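Moving a piano up one floor – quotes all over the place

Forum: Home and Moving / Large Items

stijn_l
I have an upright to move from a ground floor flat in Sarcombe to a first floor one in Dirkodley. Two firms have quoted so far. Leemans want 1,192 and the other one wants 1,879 for the same job. Both know about the stairs. There is one turn with a small landing. Is the gap normal, and is there anything I should ask before picking the cheaper one?
Stijn Lambrechts

oldpedal
Ask if the price includes the landing. Some firms quote for straight stairs and add a charge on the day. Get it in writing.

marrow77
Both of those sound high to me. Rent a piano dolly and find four strong friends. We did ours that way and it was fine.

oldpedal
Please don't do that on a staircase with a turn. A dolly is no use on stairs and the person at the bottom takes the weight. I moved pianos for six years and the only bad injury I saw was on a landing.

marrow77
We had straps. People have been moving pianos with friends for a long time.

stijn_l
I'm not doing it with friends. My back is not up to it and neither are theirs. I measured the landing last night and there are 30 inches from the newel post to the wall at the tightest point. The piano is 24 inches deep.

kettlewright
24 inches at the keyboard or at the base? The keyboard is the part that catches. Also measure the length, as that is what decides if it makes the turn. Sometimes they stand it on end, and then you need ceiling height too.

stijn_l
At the keyboard. I will measure the length tonight.

fernhollow
We used Leemans in January for a smaller upright. They came at 8 in the morning, two men plus the driver, and took the door off the hinges without being asked. One scuff on the wall. I would use them again.

oldpedal
Two men is light for stairs. Ask for three, not counting the driver.

kettlewright
Agree with that. And check the insurance. My sister's mover covered the piano but not the banister, and she paid for the banister.

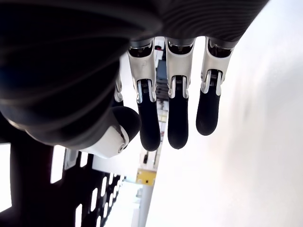
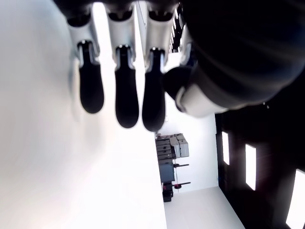 On tuning – leave it a few weeks after the move before you book anyone. It needs to settle in the new room, and if you tune it the same week you will probably pay twice.

marrow77
Ours was never tuned after and it sounds OK.

oldpedal
I believe you.

stijn_l
Length is 58 inches. I called Leemans and they will send three men for the same price, landing included, and are emailing it over. The banister is covered as well. Going with them unless the email says something different.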